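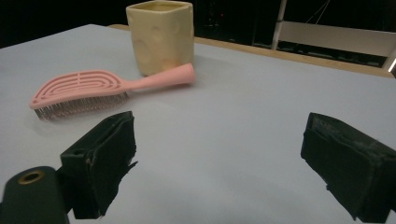 Most grasp planners I get asked to review still want a full model of the object before they will move. I think that is the wrong default for a small team, and I say so as someone who spent years writing those models.

Our planner at Marura used to match each item against a library of 327 meshes. If the match was poor, the arm stopped and waited for a person. A hairbrush caused trouble every time. The head is full of slots, so the depth map comes back with holes in it, and the fitting step would settle on a pose that made no sense. The handle was fine. We never needed the head.

In July, Rhiannon Powell took the matching step out and let the planner score short patches of surface by width and angle. It knows how far the fingers open and what they can close on. It doesn't know what a cup is. The code is shorter, and two of us can read all of it.

Dilwyn Morris disagrees with me on this. He says a planner without models can't tell you why it failed, and he has a point. When ours picks a bad patch on a cup with dimpled sides, the log gives a score and little else. I would still take that over a mesh library that has to be extended each time a customer changes a product.

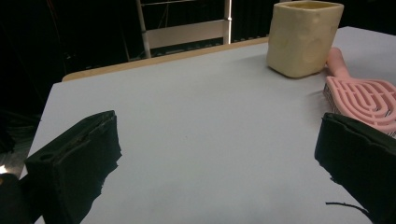
What I would ask vendors for

Ship the logs in a format I can open without your viewer. Let me replay a single plan with the camera data that went into it. Tell me which thresholds you tuned by hand. Horobets gave us 13 settings and explained 6 of them, and we lost most of a month to the rest.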